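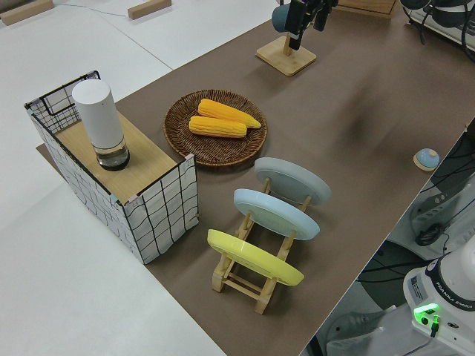
Ileana Ghiță
Journaliste, rubrique Équipement

Machines à espresso : l'entretien fait la différence

Dans l'atelier Fulmont, les machines en attente de réparation occupent deux étagères entières. La plupart ont moins de quatre ans. Le technicien qui les ouvre trouve presque toujours la même chose : du calcaire dans la chaudière, un joint de groupe durci, une douchette encrassée par les huiles du café.

Le détartrage reste l'opération la plus négligée. Le fabricant Vatus le recommande tous les 200 cafés sur son modèle Espiritu, un rythme à resserrer là où l'eau est dure. Beaucoup d'utilisateurs attendent le voyant, qui compte les cycles et ne mesure pas le tartre. Avec une eau filtrée, on peut espacer un peu, à condition de changer la cartouche à temps.

Le groupe demande moins de travail, mais plus souvent. Un rinçage à vide après chaque série de cafés, un coup de brosse sur la douchette le soir, et une fois par semaine un nettoyage au filtre aveugle avec un détergent adapté. Le joint se remplace tous les ans. La pièce coûte peu et l'échange prend 30 minutes la première fois, moins ensuite.

La buse vapeur se purge avant et après usage. Le lait qui sèche à l'intérieur bouche les trous et finit par donner un goût aigre à la mousse. Une épingle suffit en général à les dégager.

Reste la question du prix. Zarkitz, qui vend des machines reconditionnées, propose une révision complète au tarif forfaitaire, pièces d'usure comprises. L'offre se défend pour une machine à double chaudière. Pour un appareil d'entrée de gamme, le devis approche vite le prix du neuf – autant apprendre à démonter la douchette soi-même.

Avant tout achat, mieux vaut aussi vérifier que les joints et les filtres sont vendus au détail. Certaines marques ne les fournissent qu'à leurs réparateurs agréés.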